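Javholm Recipe Standards Group
Minutes of the regular meeting, Thursday, July 29, 2021

Present: Kanyarat Kamolrat (chair), Sombat Srisuk (minutes), test cooks from the Welleck and Skestov kitchens
Apologies: Yu kitchen

1. Minutes of the previous meeting

Approved with one correction. Under braised short ribs, the resting time should read 30 minutes.

2. Braised chicken thighs, second test round

Welleck cooked the recipe as printed, in a covered enameled pot at 325 degrees F. The sauce was thin at the end of the stated time and needed further reduction on the stovetop. Skestov used a wider pan and did not have to reduce. The difference was put down to surface area.

Agreed: the recipe will give a pan diameter in inches. The phrase "large pot" is to be removed here and in the two pork recipes that share the method.

The chair asked whether the skin should be patted dry before browning. Both kitchens had done so although the recipe does not mention it. Step to be added.

3. Salt

Discussion carried over from last time. Recipes currently say "salt" without naming the type, and a teaspoon of table salt weighs considerably more than a teaspoon of flaked kosher salt. S. Srisuk proposed grams only. Welleck objected that many readers do not own a scale that is accurate below 5 grams.

Agreed: weight first, then volume in parentheses, with the type of salt named. Brines will be given by weight only.

4. Yeast rolls

Yu sent written comments. Dough at the stated hydration was too sticky to shape by hand, and the 23 rolls in the test batch were uneven in size. Skestov had no trouble with the same formula but had used bread flour. The ingredient list says "flour."

Agreed: specify bread flour and divide by weight. Yu to retest with 4 batches — two mixed by hand, two by machine — and report dough temperature at the end of mixing.

The proofing time will be replaced by a description of the dough, with the time kept as a guide.

5. Reader comments

The chair reviewed 100 comments left on the recipe pages in July. The most frequent question was whether a dish can be frozen. The next was substitution of buttermilk. Complaints about the lemon bars concerned a soft center, and several readers had used a glass dish.

Agreed: a freezing line will be added to each recipe where a kitchen has tested it. Untested recipes will carry no freezing line. Lemon bars to be baked again in glass and in metal at the next session.

6. Recipe card format

Draft layout accepted with changes. Oven temperature moves to the top of the card. Ingredients are listed in order of use, and divided quantities are marked at first mention. The yield line stays where it is — the proposal to move it to the end was withdrawn.

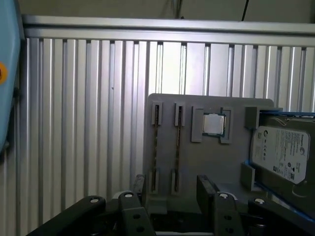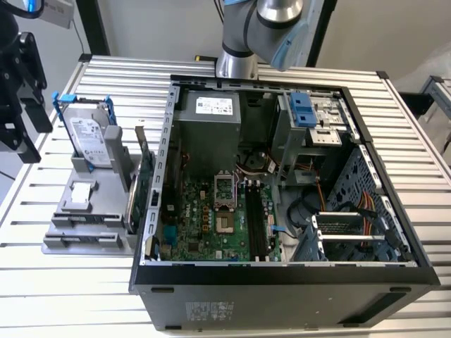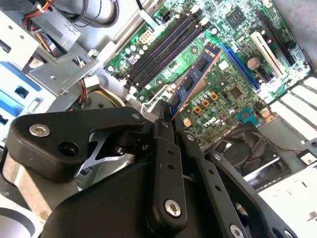

7. Action items

K. Kamolrat: revise the salt wording and send it to all kitchens.
S. Srisuk: correct the pan sizes in the chicken and pork recipes.
Welleck: lemon bars, glass and metal dishes.
Skestov: freezing tests for the chicken thighs and the bean soup.
Yu: roll retest as under item 4.

8. Next meeting

Date to be set by email once the roll results are in. Items for the agenda should go to S. Srisuk.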